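About us

Grurnance is a small company that sells socks and towelling goods in sets, packed in gift boxes. We work from two rooms above a former chandler's in Prekthorpe and have a storeroom in Hinstead, where the flat boxes and the tissue are kept.

The company began as a stall on Prekthorpe market one April. At first everything was sold singly from a crate, but people kept asking for something they could give as a present, so we bought in 200 boxes and started making up sets. Those went before the summer was out. We now send out 2,000 boxes a year, most of them in the colder months.

How we pack

Everything is rolled by hand. We tried folding flat, but thick terry doesn't stay flat for long and the colours don't show. A roll keeps its shape in the post and it is easy to lift out. The rolls are lined up beside the lid first, so that we can change the order of the colours before anything goes in.

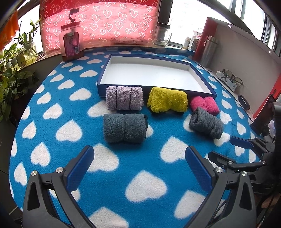
Rolled pieces in lavender, yellow-green, pink and grey, with a navy box lid.

We work on a soft cloth because terry loops catch on bare tabletops, and a pulled loop means the piece can't be sold. It also protects the corners of the boxes, which mark easily. The cloths are washed often and are nothing special. The one with the hearts has been in use for longer than any of the others.

The dark colours usually go in first, at the back, and the brighter ones are added towards the front.
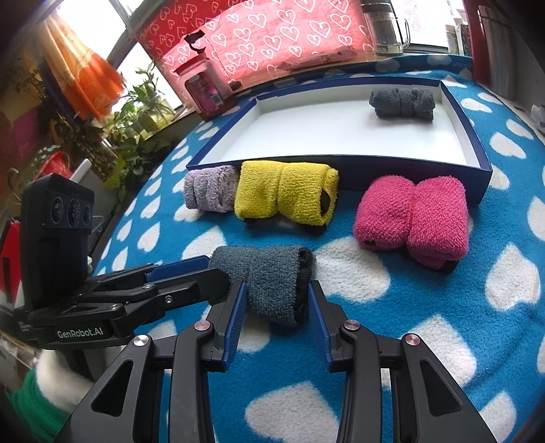 A set should sit in its box without being pushed down. If the lid has to be forced, one of the rolls is too loose and has to be done again. New packers spend their first day on rolling only and move on to boxes when the rolls come out the same size each time.

What we sell

There are 68 colours on the current list, though not every colour is made in every thickness. Sets can be ordered ready made or put together from the list. The Trevor is our thickest sock and is sold in the darker shades only. Odd pairs and discontinued colours are sold without a box at the Hinstead storeroom.

Orders and visits

Orders placed before noon are packed the same day. The Prekthorpe rooms are not a shop, but orders can be collected from the side door if you let us know beforehand. Please ring the bell and wait, as the stairs are at the far end of the building. Parking is in the street behind.

Prices and postage on this site were last revised on 11/1/18.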